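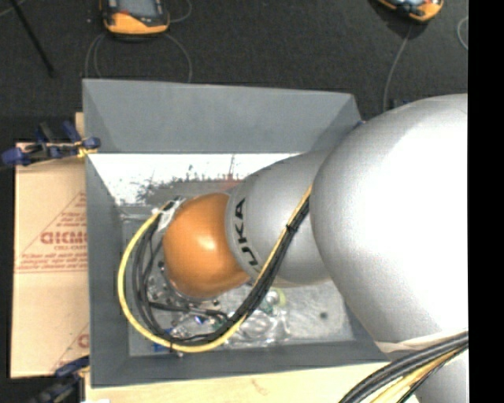
Figure 2. The KUKA arm over the gray bin, with the cable loop around the orange joint and clear plastic items on the bin floor.

4.1 What we planned to spend, and what we forgot

When Aoife Kavanagh and I sat down to draw up the budget for the picking cell, we did what I suspect most small labs do – we started with the arm and worked outward. The arm got its own line, its own quote and a whole afternoon of arguing. Everything else went under "accessories," and I'm a little embarrassed by how small that number was.

Look at the cabling in Figure 2, though! There's a yellow cable and several dark ones running along the outside of the arm, held with ties and tape, and every bit of that is something you have to buy, fit and sooner or later replace. Our first plan had 2 lines for cables. The version we sent to Haugland in July had 49 lines in total, and a good share of the new ones were cables, connectors, clamps and spare ties (I now buy ties by the bag and charge them to the project without blushing).

The bin was the other surprise. We'd asked Stondia and Broson for quotes on grippers before we had settled on bin size, so both sets of numbers had to be thrown out and done over. Sloping walls change how far down the tool can reach, and clear, shiny items are hard on depth cameras, so the sensing budget depends on what you mean to pick. Hrvoje Dimitriou had told us to fix the bin first, the items second and the tool third. We did it in the opposite order and lost almost 63 working hours to requoting.

For bench space we went cheap: a wooden tabletop and clamps instead of a machined base. I'd do that again for a first year of work. The Tunthorpe group priced a steel base for us and it would have eaten the whole reserve, which we ended up needing for spares anyway. Table 3 gives the full list by line, with the first guess next to the final cost.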